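4. Running the randomised kitchen and door set

Right, you've got Zodura installed and the test episode from section 3 plays without complaint. Now for the part I like, where we throw the policy into rooms it has never been trained in and see what it does. The method is domain randomisation with a wrist view: every episode gets its own textures, lighting and furniture layout, and the door task stays the same. I wrote this section with Augustina Tetteh reading over my shoulder, so if a step seems fussy, blame her (she's usually right).

4.1 Before you start

1. Close any other Zodura windows. Two sessions will fight over the same cache folder and you'll lose both.

2. Copy the folder villby_doors into your working directory. Don't rename it! The loader looks for that exact name, lower case.

3. Open run.cfg and set the seed to 779. Any whole number works, but that's the seed behind our baseline and it makes comparing results heaps easier.

4. Set episodes to 62 for a trial run. Leave the full 1000 for when you're happy with everything else.

Note: Leave the wrist view switched on even if you only plan to look at the numbers. The approach check in 4.3 reads from it.

4.2 Checking the textures

5. Choose Preview from the Episode menu and step through with the arrow keys. You're looking for variety. Wood grain on the doors, brick on the walls, odd colours where you'd never put them in your own house — all of that is fine and we want it.

6. Pause when the gripper is near the handle and have a look at how the knob reads against the plate behind it. A black knob on a pale plate is the easy case. 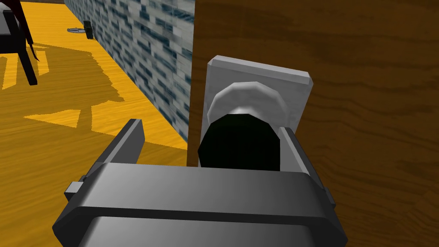 7. If every door in your preview has the same grain, the randomiser hasn't picked up the texture list. Go back to run.cfg, find texture_mode and change it from fixed to shuffle. Save, then reload the preview. I've forgotten the save more times than I'll admit here.

8. Now set light_mode to shuffle too. Elias Obeidat prefers to keep the lights fixed for the first run and change them later. I do both at once and haven't regretted it yet, but his way is kinder if you're still learning what a bad episode looks like.

Caution: Don't edit the texture list while a preview is open. Zodura holds the file, and what gets written back can be half of your version and half of its own.

4.3 The approach check

9. Open the Approach panel and tick Fingers Open On Entry. The policy was trained with the fingers spread until contact, so an episode that starts with them shut doesn't belong in the results.

10. Scrub slowly through the last part of the approach. With the knob high in the wrist view, the gripper still has a way to travel, and this is where the older checkpoint (we call it Lindsay, after the building it was trained in) tends to dither.
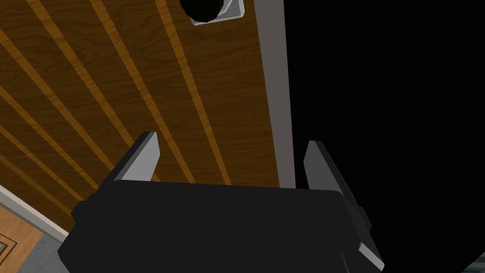
11. Set the stall timer to 2 seconds. Shorter than that and you'll throw out episodes that were only hesitating. Bülent Keskin went through a whole batch by eye to settle this, poor bloke, and I'm not asking him to do it again.

12. Mark anything that stalls as S in the log column. Leave the fails as F. Please keep them separate, as the two mean different things in the write-up: a stall says the policy lost track of the handle, and a fail says it got there and couldn't manage the turn.

Note: Large plain surfaces are worth their own tag. Our hunch is that the policy leans on texture to judge distance, and a flat grey area gives it very little to go on. Type P beside the episode number whenever one takes up most of the view.
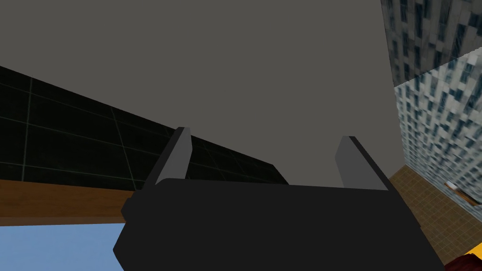

13. Once you've been through the trial batch, press Export and choose the short format. You'll get one row per episode with your tags at the end.

14. Put the export in the Cloltwood share under your own initials. Euan Chisholm merges them each November for the yearly comparison, and he'll chase you if yours has spaces in the file name.

4.4 If the preview is black

This catches everyone at least once. Check that the renderer is set to Full, then check your graphics driver. If both look fine, delete the cache folder and start Zodura again — it'll take its time on the first load, so go and put the kettle on.

Still black after that? Send Ohemaa Agbenyega your run.cfg and the last page of the log. She'll want the seed as well.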